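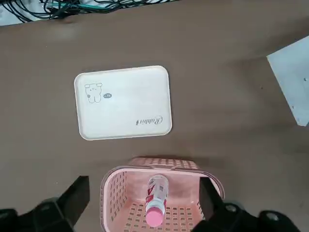

Our project set out to teach an arm to take a bottle out of a basket and put it on a tray, a job that any toddler will do for free. We called it Hadel and planned to collect 556 demonstrations. The layout hardly changed: tray at the far side, pink basket close to the gripper, bottle lying in it at whatever angle the last person left it. We came to know that tray very well. It has a bear drawn on it and the word "Rabbit" printed upside down from where the wrist camera sits, and Chalerm Kaewmanee still wants to know who labeled the training data at the tray factory.

Collecting

Jintana Phuthong and I drove the arm in shifts, with Chalerm logging. Each attempt was saved as good, bad or "discuss." We discussed very little. Of the first batch we threw out 76, mostly because the operator (me) hesitated over the basket long enough that the model would have learned hesitation as a skill.

What we would change

All the early examples have the bottle cap pointing at the gripper. After training, the arm handled that case nicely and treated every other one as a personal insult. Our advisor, Ottilie Wyss, had warned us in January. We re-recorded with the bottle turned between attempts, using eight starting angles, and the second model was less offended. Results by angle are in Table 2.

Montri Srithong, April 8, 2018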